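Gripper budget for the brick sorting cell, 2 finger vs vacuum??
Automation on a Budget > Planning and Purchasing

rullbergshop
ok need opinions quick, purchase request goes in end of week. Small cell, one arm, picks toy building blocks out of a tray and sets them in a kit box. Arm is already approved (the smaller Zullau). What isnt approved is the end of arm tooling and I have one line on the form for it. So either parallel gripper or suction, not both.
Boss wants one number. Also wants to know why we cant just buy the cheap one. Anyone done studded parts before

tray_goblin
suction. done. next

pk_onuoha
Suction on studs? how. Cup needs a flat spot to seal on and half the time the part lands stud side up. Two finger every day for this.

tray_goblin
you can get a small cup to land between studs, or one of the bellows ones. we ran it on bottle caps with ridges and it was fine

pk_onuoha
Bottle caps arent bricks. Also you had a vibratory feeder flipping them the right way up, you posted about it. That feeder cost more than the gripper did.

rullbergshop
no feeder. No money for feeder. Parts come in whatever way they come in

halfduplex
Question before anybody spends anything, how big are the blocks? If they're the big toddler kind then stroke matters way more than force. Lots of the cheap parallel grippers look great until you read the stroke and its nothing.

rullbergshop
big kind mostly. Some tall ones. A few have one corner rounded off, those worry me, less flat side to squeeze

nkechi_n
Hi, Nkechi Nwosu, I do the simulation stuff for a kitting line at Wondent (not selling anything). Please put sim time in the plan before you put in a gripper model. Its free if you already have somebody who can do it, and you can try finger shapes all day without machining any. We went through 7 finger designs on screen and only cut 2 in real metal. That was the whole saving right there.

tray_goblin
sim always grips perfect tho. then real life you drop everything on the floor

nkechi_n
Not if you set friction pessimistic. Ours dropped plenty. And I'm not saying sim picks the force for you, it wont. It tells you if the fingers reach, if they clear the studs, and if they hit the neighbor part on the way down. Reach and clearance are what you pay for twice if you guess wrong.

rullbergshop
ok that makes sense. what do I write on the form though, "sim"? they'll strike it

nkechi_n
Write it as engineering hours under the tooling line. Not its own line. Own lines get struck.

halfduplex
lol true

pk_onuoha
Agree w/ Nkechi on clearance. For the rounded corner ones you want to come in low, where the sides are still straight. Fingers that only touch up by the curve will squirt it out. 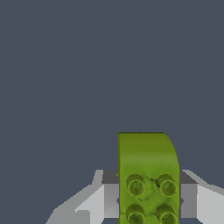

nkechi_n
So for rullberg, what I'd budget: gripper body with more stroke than you think, one set of blank fingers, one set of soft pads, and spare pads. People forget spare pads every single time. Pads are a consumable, put them in the running cost or you'll be begging for them in June.

rullbergshop
how many spare sets

nkechi_n
5 to start. They're cheap, shipping is what kills you, so order once.

tray_goblin
still think your overbuying. One vacuum generator and a bag of cups and your under budget with change left

halfduplex
Goblin does he have shop air at the cell? Cause if not thats a compressor or a drop line and there goes the change

rullbergshop
no air at the cell. nearest drop is across the aisle

tray_goblin
ok well. you didnt say that in the first post

pk_onuoha
Electric two finger then. No air at all, just the cable. More up front but no plumbing, and facilities doesnt get a vote.

rullbergshop
Got a quote dated 2020-01-17, still good supposedly. Fingers blank, pads extra, the adapter plate for the arm is another 302 which seems nuts for a flat round thing with holes in it

halfduplex
302 for a plate, no. If you've got a mill or know a guy, make it. Get the bolt pattern off the arm drawing and dont trust the one in the brochure

pk_onuoha
Disagree, buy the plate. First cell, you dont want to be chasing a crooked plate when picks come in off center. Make the second one yourself.

halfduplex
its a PLATE

nkechi_n
I'm with Onuoha on this, only for the first cell though. And ask if they'll fold it into the gripper price. Ours did when we asked, took it off completly.

rullbergshop
ok. So: electric two finger, long stroke, blank fingers, pads + 5 spare sets, plate (will ask), sim hours buried under tooling. Sending draft to boss tonite. If he says vacuum anyway I'm blaming goblin

tray_goblin
put me down as a reference

halfduplex
Ask about lead time on the fingers before you send it. Ours sat waiting on those with everything else already bolted down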